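Clearing a play kitchen table without buying bins
Joana Moreira

Every storage guide wants you to sort toy food by type first: fruit here, bottles there. I've tried it. You end up with 20 little piles and a child who dumps them all back together by lunch.

Try this instead. I'm not promising it lasts.

Step 1. Pick one thing to be the catch-all. I use the green colander. A Starkby bin would do the same job, but it costs money and then you have to store the bin.

Step 2. Leave the plate and the blue dish where they are for now. People like to stack first, and then the strawberry gets buried.
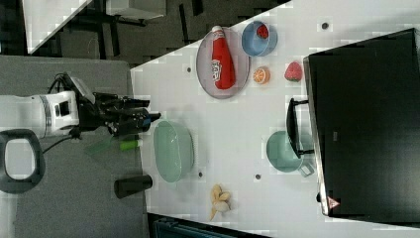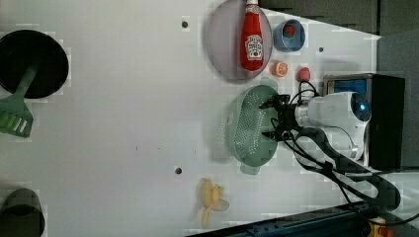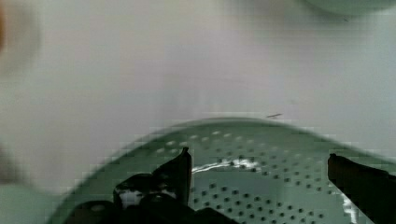

Step 3. Fruit goes in the colander. Small pieces first, banana on top.

Step 4. Ketchup bottle stands up at the back of the shelf. Roland Dawber swears by laying bottles flat. Mine roll.

Step 5. Now stack the dishes, biggest at the bottom.

Takes me 7 minutes. The "2-minute reset" people must own less stuff.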